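Home Skills for New Tenants, Aitken Evening Classes
Handout 8: Living with a small microwave

Welcome back, everyone, and thank you for all the lovely questions in June about kitchens that are hardly kitchens at all. Plenty of you are heating your supper in the same room you work in, so tonight is about making that pleasant as well as safe.

Start with where the thing stands. A microwave door needs room to swing, and it is surprising how often people settle on a spot with the door shut and then find it knocks a lamp or a shoulder every time. Open it fully before you decide. Check your own handbook for the gaps it wants at the back and sides, and keep paper and cloth well away from the vents.
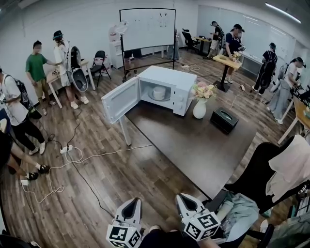 A table that does several jobs can still look cared for, and I do think flowers and a box of tissues within reach make a meal for one feel less like an afterthought. Just leave yourself a clear patch for setting down a hot dish (a folded tea towel will do nicely underneath).

Now, containers. Use ones marked as microwave safe, loosen the lid, and make sure the turntable can go round freely. If your model has two knobs, one is usually power and the other time. For soup at 1000 watts, try 2 minutes, stir well, and then carry on in short bursts until it is piping hot all through.

For next time, please sketch your own table and mark where the door opens.

Related handouts
Handout 7: Storing leftovers
Handout 9: Wiping down and descaling
Reading list: The Motberg Small Kitchen Notes, p. 136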